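Can a Machine Fold the Laundry Yet?
Final report, Household Automation project, Povbridge Technical College
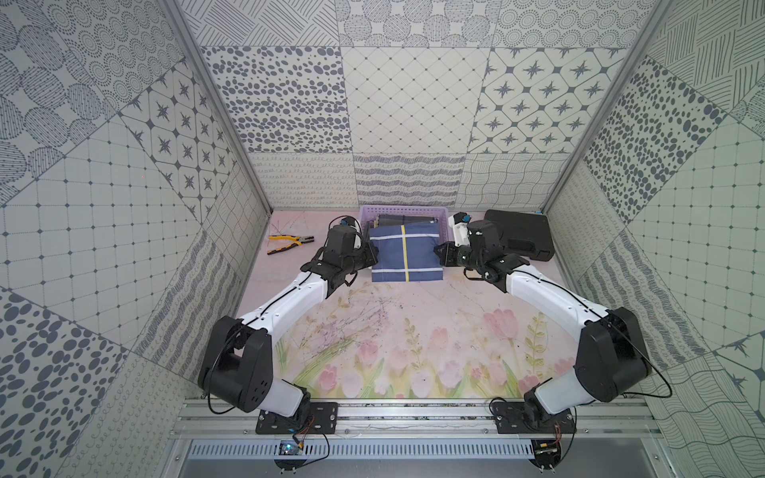
Photo: project team / Povbridge Technical College

1. Question

Our group wanted to know whether a pair of robot arms can do a chore that most people do without thinking. We picked folding, as it comes up in homes and also in shops and hotel laundries. The cloth is blue with white stripes and one yellow stripe. We wanted stripes so that a crooked fold would be easy to judge.

2. Method

The two arms are mounted on one aluminum rail and work over a mat printed with tulips. We ran 100 trials over 4 weeks. Each trial began with the cloth dropped on the mat and ended when the arms stopped or a team member hit the stop button. A fold passed if the corners met within two finger widths. Parts came to 2810 dollars, paid from the Daly student fund. The control software was Brevine, with settings we changed ourselves.

3. Results

Folding a cloth that was already spread out worked in 71 trials. The mean time was 94 seconds. One of us did the same fold by hand in 5 seconds. When the cloth landed in a heap, the arms almost never found a corner, and we dropped that test after the Friday session. The most common failure was picking up two layers at once. The second was a cable pulling tight at the shoulder, which we fixed by rerouting it.

4. Discussion

For one size of cloth laid flat, the answer is yes, slowly. For a mixed load out of the dryer, no. A visit to the Luvby laundry in December showed us how far off that is. Staff there handle towels, sheets and aprons in any order and pull out stained ones as they go. We did not test sorting or stain checks.

5. Next steps

Repeat the trials with a larger towel, and try a softer pad on the fingers.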